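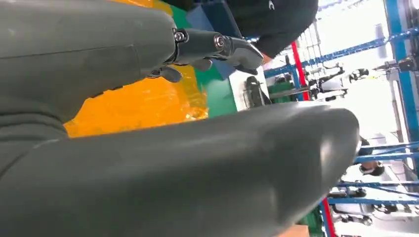 How do engineers find out which robot hand is best for a job?

They give every hand the same set of tasks, run each task many times, and write down how often it works, how long it takes, and what goes wrong when it fails. Then they compare the numbers.

Testing Robot Hands
An explainer for readers aged 9 to 12
28 August 2026

What is a gripper?

A gripper is the part at the end of a robot arm that holds things. It does the work your hand does at the end of your own arm. Some grippers look a little like human hands, with several fingers. Others have two flat jaws that open and close like a pair of tongs. A third kind has no fingers at all. It uses a suction cup, and air is pulled out of the cup so that it sticks to a flat surface.

In this explainer we follow a test at the Drustton workshop in Trevport. Three grippers were compared. The first, called the Flullov hand, has jointed fingers. The second, called the Delaunay gripper, has two jaws. The third is a plain suction cup.

Parts of a robot finger

A robot finger is made of stiff pieces called segments. The place where two segments meet is a joint. Your own index finger has three joints, counting the knuckle where it meets your hand. Bend it slowly and you can watch each one move.

Robot joints need something to hold them together. Screws and pins are common. On the dark finger at the top of this page, two round metal screws can be seen at the joints. Screws are useful in a test because a worn part can be taken off and a new one put on.

The outside of the finger matters too. A hard, slippery fingertip has to squeeze strongly to hold a smooth object. A fingertip with more grip can squeeze less. The force that stops two surfaces from sliding past each other is called friction. Try picking up a wet bar of soap, then a dry eraser. The eraser is easier because there is more friction between it and your skin.

Shape is the third thing. The large gray finger in the picture has a rounded tip, while the dark one has a tapered tip. A rounded tip does not dig in at one sharp point. A narrow tip can reach into smaller gaps.

Where does the camera go?

A robot arm can be given a camera so that its controller, the computer that tells it how to move, has pictures to work with. There are two usual places to put it.

A fixed camera stands beside or above the table. It sees the whole work area and always looks from the same spot. The trouble is that the arm can get between the camera and the object.

A wrist camera rides on the arm, close to the gripper. The picture at the top was taken this way. The fingers look huge because they are very near the lens, and the shelving looks small because it is farther off. The room also looks tilted. When the wrist turns, the camera turns with it.

A wrist camera gives a close view of the fingertips, but it sees less of the table, and the fingers themselves hide part of the view. Some robots use both kinds, and the controller combines the pictures.

There is one more problem, and that is light. If the background is very bright, parts of the picture turn almost white and the details there are lost. Look at the far walls in the picture. A controller cannot use details that the camera did not record, so engineers test cameras in bright and dim light.

Making the test fair

Suppose you wanted to know which of two friends could throw farther. You would not give one a tennis ball and the other a pillow. You would use the same ball, the same starting line, and the same number of throws.

Engineers follow the same rule. In the Trevport test, these things were kept the same:

The objects. Each gripper was given a sponge, a wooden block, a plastic bottle, and a folded cloth.
The starting place. Each object was put on a marked spot.
The arm. All three grippers were fitted to the same arm.
The speed. The arm moved at one set speed throughout.

Only the gripper was changed. The thing you change on purpose in a test is called the variable. If two things are changed at once, you cannot tell which of them made the difference.

Why so many tries?

One try tells you very little. A gripper might drop a bottle once and then hold it the next 34 times. Testers call each try a trial.

The plan was for 1,000 trials with each gripper, or 250 per object. A trial counted as a success if the object was lifted, held for five seconds, and set down inside a square drawn on the table. Everything else counted as a failure, even if the object landed only a little outside the line.

The Flullov hand succeeded in 816 of its 1,000 trials. To turn that into a percentage, divide 816 by 1,000 and multiply by 100. The answer is 81.6 percent.

A single score can hide things. Most of the Flullov hand's failures were with the folded cloth, which slid out between the fingers. The suction cup did well with the wooden block and badly with the sponge. A sponge is full of holes, so air leaks in and the cup cannot hold on. The two-jaw Delaunay gripper was the fastest of the three, but it often knocked the bottle over before closing.

Which one is best, then? It depends on the job. For flat boxes, suction may be enough. For objects of many shapes, fingers may be worth the extra time and the extra parts. A second round is planned for October, with the camera position as the variable and the Flullov hand used throughout.

Try it at home

You will need kitchen tongs, a pair of chopsticks, a sponge, a grape, a coin, and a bowl.

1. Put the sponge, grape, and coin on a table.
2. Use the tongs to move each object into the bowl. Do this ten times per object.
3. Write down each success and each failure.
4. Repeat with the chopsticks.
5. Work out the percentage for each tool and each object.

Now close one eye and repeat the coin test - your results may change. With one eye it is harder to judge distance, and a robot with a single camera has a similar difficulty.

Words to know

Controller: the computer that tells a robot how to move.
Friction: the force that resists sliding.
Gripper: the part of a robot that holds objects.
Joint: a place where two segments meet and can move.
Trial: one try in a test.
Variable: the thing that is changed in a test.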